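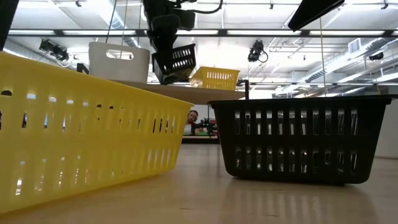
Two plastic baskets, one yellow and one black, on a tabletop.

Dalia Ramadan has given up on gratitude three times, and she would like it noted that she took it up again each time of her own free will.

"I'm not against being thankful," she says. "I was brought up to say grace before every meal and I still do it. What I don't trust is the equipment. The notebooks, the pens, the special candle. If God wants to hear from me I doubt He's waiting for me to find the right pen."

She has led the Tuesday evening prayer group at her church in Sturneck for long enough to have seen several such schemes come and go. The latest is called Fulta, and it was brought to the group by Teodora Ristić, who had picked it up from a retreat. You are given a card for each week with a single word on it, and you are meant to carry that word through the week and pray with it whenever you have a spare minute. On the last evening you write a line on the back. There are 20 cards in a set.

I had come prepared to be won over, or at least to be polite, and found that Ramadan was less convinced than I was.

"My first word was 'harbour'," she says. "I live nowhere near the sea. I spent four days thinking about car ferries."

And after that? She shrugs. "On the fifth day my sister rang, and she was in a bad way, and we talked for two hours. When I put the phone down I thought, well, there you are, harbour. But would I have talked to my sister without the card? Of course I would. She's my sister."

This is the trouble I have with most devotional aids, and I put it to her. Give anybody a word and a week and they will find it somewhere. A horoscope does as much.

"Yes, I said that to Teodora," Ramadan says. "She wasn't pleased."

Ristić, when I reach her by phone, is perfectly cheerful about it. "Dalia argues with everything, it's how she prays," she says. "I never said the card was magic. I said it might slow people down. If you find God in a word that you'd have walked past otherwise, I can't see what harm has been done."

The harm, if there is any, may be in what happens to those who find nothing. Kevin Ó Dubhghaill stopped after three weeks. His words had been "lantern", "bread" and "gate", and by the third he had begun to dread the last evening, when the cards were read out.

"Everybody had something," he says. "Somebody had met an old friend at a gate, if you please. I'd had a cold. I made one up in the end, and then I felt terrible, lying in a prayer group, so I packed it in." He still comes on Tuesdays. He says the psalms at home, one in the morning, one at night, and he likes them because they were written by people who complained.

Ramadan changed the rules after that. Nobody reads out unless they want to, and a blank card is handed in along with the rest. She thinks this is the only part of the whole business that she would defend to a stranger.

"We had an evening in April with more blanks than words," she says. "It was the best prayer we'd had in months. People were tired and they said so."

I ask whether that isn't an argument for doing without the cards altogether. She takes a while over this, and pours more tea.

"Probably," she says. "But I've noticed I pray at the bus stop now, and I didn't before. I don't like saying that, because it sounds like an advertisement. It may wear off. The notebook wore off, and so did the one before it - that was an app, and it used to buzz at me during funerals."

She shows me the card she has at the moment, which lives in her coat pocket with her bus pass. The word is "salt". The back is empty. She has had it since Tuesday and has no thoughts on the subject so far, apart from a suspicion that whoever chose the words was running short by then.

Would she recommend Fulta to another church? "I'd tell them to borrow a set before they buy one," she says. "They can have ours in the summer."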